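Lost bag appeal brings record year for Iverside's swap and repair room

Iverside's bag library has ended the year with its busiest month yet, and the shelves at the old Trellura shop are looking wonderfully full again ahead of the January reopening.

30 December 2023

If you have walked down the hill from the station lately you will have noticed the lights on late at Trellura. The shop has been home to the bag library since June, and the team there have spent the quiet days after Christmas going through everything people have handed in: work bags, school bags, wash bags, changing bags, a very grand carpet bag and more drawstring PE sacks than anyone knew what to do with.

The idea is lovely and simple. You bring in a bag you no longer use, it gets emptied, checked and mended if it needs it, and then it goes on the shelves for anybody in Iverside or Akville to borrow or keep. There is no charge and you don't have to prove anything to anyone. Going to a job interview and only own a rucksack? Pop in. Off to hospital for a few nights and need something with a decent zip? Pop in for that too.

In its first seven months the library has taken in 2,488 bags, and 498 of those arrived in December alone after an appeal went round the schools and the two health centres. Hazel Pettigrew, who started the whole thing from her garage, had hoped for half that.

"I put the poster up and went to make a cup of tea, and when I came back there were three people at the door with their arms full," she said. "It hasn't really stopped. I've had to move my bicycle out of the back room, and I'm very happy about it!"

The biggest job is the emptying. Every bag is opened up on the table and cleared right down to the lining, side pockets and all, before it goes anywhere near the shelves. Cloths, scarves and odd bits of fabric go into one pile for washing, paper goes into another, and anything that looks personal is put in an envelope with the date on it. The envelopes are kept for 57 days, and a good number have already found their way home – among them a set of house keys, a library card from Akville and a christening photograph that had been missing for years. 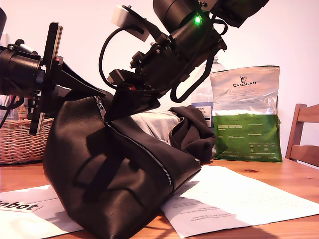
A dark leather bag on the table at Trellura, with pale grey fabric showing at the open end.

Leather bags are the ones that get the most attention. They are also the ones that go quickest, particularly the soft, dark, slightly worn kind that suit an office as well as a weekend away. Each one is wiped down with a barely damp cloth, left to air with the zip open and then given a thin coat of balm. Stiff zips get a rub with a candle stub, which works a treat, and the straps are tugged hard at both ends to see whether the stitching will hold.

Oleksandra Savchuk looks after the mending bench. She trained as a saddler before moving to Akville and can tell you from the other side of the room whether a handle is worth saving. Most are. Her favourite job this month was a doctor's bag with a split base, which took three evenings and a good length of waxed thread.

"People say sorry when they hand over an old bag, and I tell them no, no, old is good," she said. "Leather that has been carried every day is so much nicer to sew. A new one fights you. And if the lining is torn we just make another lining."

Linings are a bit of a speciality, as it happens. Fabric shop Safavi, on the market square, has been passing on its roll ends since the summer, so a sober black work bag may well turn out to be bright yellow or covered in parrots on the inside. Borrowers love them, and there is now a waiting list for the parrots.

The new year brings longer hours and a few changes. The library will open in the mornings as well as the afternoons, the children's bags are moving to the low shelves by the window, and Oleksandra will run a beginners' mending hour for anyone who wants to learn how to replace a strap or put in a new zip pull. Bring the bag you would like to fix and a pair of small scissors if you own some. Needles and thread are provided, and so is the cake – Hazel's ginger loaf has quite a following by now.

The target for next June is to reach 3,000 bags, which would be a terrific first birthday present. Larger holdalls and anything with a long shoulder strap are especially welcome. Suitcases with wheels can't be taken for the moment, as there is nowhere left to stand them.

If you are donating, please have a good feel in the bottom and in the zipped pockets before you come. If you handed in a bag before Christmas and think you may have left something inside, ask at the counter and have a description ready, including the colour of the bag and which pocket it might have been in.

The library reopens in the first full week of January. Donations can be left during opening hours only, so please don't leave bags on the step.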